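Folding and Sorting Room – Inspection Checklist with Comments
Nenden House Linen and Clothing Service
Last updated: February 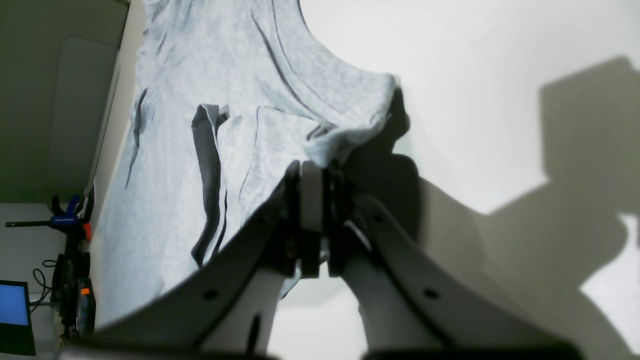
Yevhen Boiko asks that inspectors check folding surfaces before the first load is brought in, as marks are difficult to find once garments are spread out. The order of the checklist has been changed accordingly.

SECTION A. FOLDING SURFACES

A1. Tabletop clean, dry and free of lint.
Result: Satisfactory.
Comment: Wiped down at the start of the shift. The cloth had been left on the windowsill and was returned to its hook.

A2. Edges and corners free of splinters, chips and raised screws.
Result: Action required.
Comment: One raised screw at the rear corner of the Olley table. Knit garments may snag. Table to be used from the front side only until repaired.

A3. Table stable under normal working load.
Result: Satisfactory.

SECTION B. GARMENT HANDLING

B1. T-shirts and other light cotton items laid flat before folding, with creases smoothed outward from the center.
Result: Satisfactory, with comment.
Comment: Staff are reminded to check for doubled-over fabric. A flap left standing in the body of the shirt will set as a hard crease once stacked.

B2. Hems and sleeve openings turned right side out.
Result: Satisfactory.

B3. Pockets checked and contents logged.
Result: Action required.
Comment: The log sheet had no entries after 11 a.m. The supervisor has been informed.

B4. Stacks no higher than 11 garments.
Result: Satisfactory.
Comment: Heather and marled grays continue to be sorted with whites on occasion. They belong with the colors – see the chart by the door.

SECTION C. FLOORS, ACCESS AND LIGHTING

C1. Walkways clear of bins and bags.
Result: Action required.
Comment: Two Asamoah bins were standing in the exit route. Moved during the inspection. Floor marking to be repainted.

C2. Lighting sufficient to identify stains and damage.
Result: Satisfactory.

C3. Step stool inspected and tagged.
Result: Not inspected.
Comment: Stool on loan to the Wikum building. To be inspected on return.

SECTION D. FOLLOW-UP

Items A2, B3 and C1 remain open. The repair request for A2 has been submitted – allow some 5 working days. Completed forms are to be placed in the tray outside the supervisor's office before the end of the shift.

This site uses cookies to remember your settings. By continuing to browse you accept our use of cookies.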